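Dododari shared workshop — bin-sorting arm
Progress report to the Alteo small projects fund
Wed 2 February

Summary

The arm moves, the arm picks things up, and the arm has not yet hurt anyone. It is also behind schedule. When we applied in November we said it would be sorting mixed oddments from one bin to another by the end of January. It can do so, provided you are in no hurry and not too attached to the word "sorting".

Money

Of the 700 pounds awarded, 148 remains. Most of the rest went on the gripper, then on the second gripper, and then on wiring. The arm itself came second-hand through Dal Bello and cost the fund nothing, although moving it up the stairs cost us a good deal of dignity. We are not asking for more at this stage. We would like to move 50 pounds from "publicity" to "cable", as we have produced very little of the first and used a great deal of the second.

What works

Picking from the near bin and dropping into the far one now runs from a single script, which we call Gorby. Gorby tries each grasp, checks whether the fingers have closed on something, and has another go if they haven't. Our best evening gave us 60 attempts without anybody needing to press the red button. Roughly half ended with an object in the other bin, which is a long way up from November's figure of none.

The bins no longer wander. In the first version they sat loose and crept across the bench each time the arm nudged a wall, so that by tea time the arm was reaching confidently for a place where the bin used to be. They are now clamped where they meet.

What doesn't

Long thin things lying against a wall. Gorby comes straight down, finds the wall first, and stops to think about it. Anything see-through is also a trial: the depth camera looks through a clear bottle and reports a perfectly good floor. We have kept both sorts in the test mix because taking them out felt like cheating.

The cables remain the part we are least proud of. They run down the outside of the arm and make a wide loop round the last joint so that the wrist can turn without pulling anything out. At low reach the loop hangs over the very objects we are trying to pick. Tape and cable ties have been applied. A proper bracket is drawn up but not made.

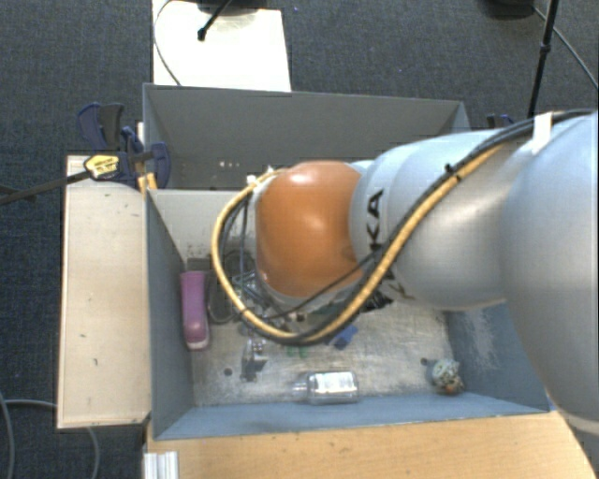
Plans to the end of the grant

1. Make the cable bracket, and fit it before anyone has time to improve the drawing.
2. Teach Gorby to come in at an angle when an object is close to a wall.
3. Write up the bin clamping and the wiring so another workshop could copy the first and avoid the second.
4. Hold the open evening we promised. We suggest the last week of the grant, and will confirm with Alteo once the bracket is on.

Receipts are in the shared folder, including one for biscuits that we have not charged to the project.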